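## 4. Recording demonstrations

By now you have a calibrated robot, a table, and a task card. Section 3 covered all of that, and if you skipped it, the robot will let you know in its own way.

A demonstration (the Paneck software calls it an *episode*) is one complete attempt at the task, from the home pose back to the home pose. You drive both arms with the leader handles. Paneck saves the head camera, both wrist cameras, the joint positions, and the text of the task card. It does not save your intentions, so do everything on purpose.

### 4.1 Before you start a session

1. Open Paneck and pick the project. New installs have one project called *Zukthorpe*, which holds our sample tasks. Don't record into it. It gets overwritten at every update.
2. Make a new session. Give it a name that will mean something in August. "test2_final_new" has been taken, many times.
3. Type the task card in plain words: "Hold the cup under the spout and press the tap." One card per session.
4. Check that all camera previews are live. A frozen preview looks exactly like a live preview of a very calm room, so wave at it.
5. Lock exposure and white balance with **Settings > Cameras > Lock**.
6. Move both arms to the home pose and wait for the green bar.

> **Note:** Paneck stops recording after 300 seconds. If your episode is anywhere near that long, you have two tasks wearing one name. Split them.

### 4.2 Recording an episode

1. Set the objects out according to the variation sheet (see 4.4).
2. Press the left pedal. You will hear one beep.
3. Wait for the second beep before you touch the handles. Frames between the beeps are thrown away, along with whatever brilliant thing you did in them.
4. Do the task at a steady pace. Slow is fine. Stopping dead to think is not, as the model will learn to stop dead and think too, minus the thinking.
5. Bring both arms home.
6. Press the left pedal again to end.
7. Mark the episode **Keep**, **Recovery**, or **Discard**. The buttons stay on screen until you choose one.

Use **Recovery** when something slipped and you fixed it smoothly. These episodes are worth having. Use **Discard** when you reached in with your own hand, bumped the table, or sneezed on the handles.

> **Caution:** The right pedal is the soft stop. It holds the arms where they are, with the grip still on. It does not cut power. For that, use the red button on the base, and expect the arms to sag when you do.

### 4.3 Tasks with liquids

Practice the whole motion dry until it bores you. Then do a few more. The Tlapale hand is splash resistant at the fingertips and nowhere else, a distinction that water has never respected.

1. Put the dispenser where both arms can reach it without crossing.
2. Set the grip limit for thin plastic cups to 4 in **Hands > Force**. The factory setting is meant for tools and will turn a cup into a different cup.
3. Let one arm handle the cup and the other handle the tap for the whole session. Swap sides in a new session if you want both.
4. Turn the cup upright before it goes under the spout. Pause there briefly, then go for the tap.
5. Empty the drip tray between episodes. Levels in the tray are visible to the cameras, and the model will happily decide they matter.

> **Caution:** Keep power strips and controller boxes off the table when there is liquid in the dispenser. If anything gets past the wrist seal, press the red button, unplug the base, and leave it unplugged until you have talked to support.
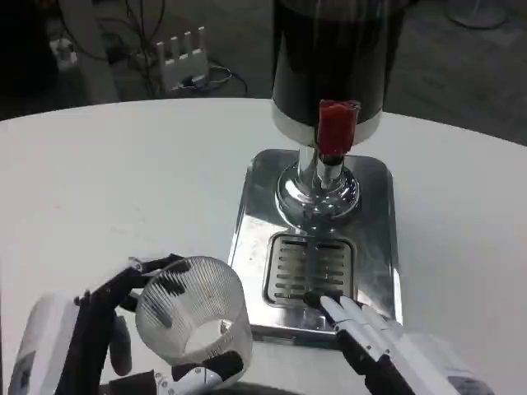

**How many episodes do I need for one task?**

Start with 50 kept episodes, train once, and watch where the robot goes wrong before recording any more. Another pile of the same easy start position seldom helps. A handful from the position it keeps missing often does.

### 4.4 Variation

The variation sheet prints from **Session > Sheet**. Each row gives a start position for the cup, a start position for the fixed object, and a lighting setting. Follow the rows in order, including the awkward ones. Operators left to their own taste put the cup in the same comfortable spot all afternoon and call it random.

Change operators partway through if you can. Everyone has habits on the handles.

### 4.5 Checking and exporting

1. Open **Review** and play each kept episode at double speed.
2. Look for dropped frames (orange ticks on the timeline) and for jumps in the joint plot.
3. Re-mark anything you were too generous about.
4. Choose **Export > Zastden** and pick a drive with room on it.

If export halts with error 61, one episode has no task card. Paneck won't tell you which. Sort the list by the card column and the blank one floats to the top.

Keep the raw session folder until you have trained on the export at least once. Deleting it frees a great deal of space and can't be undone from any menu.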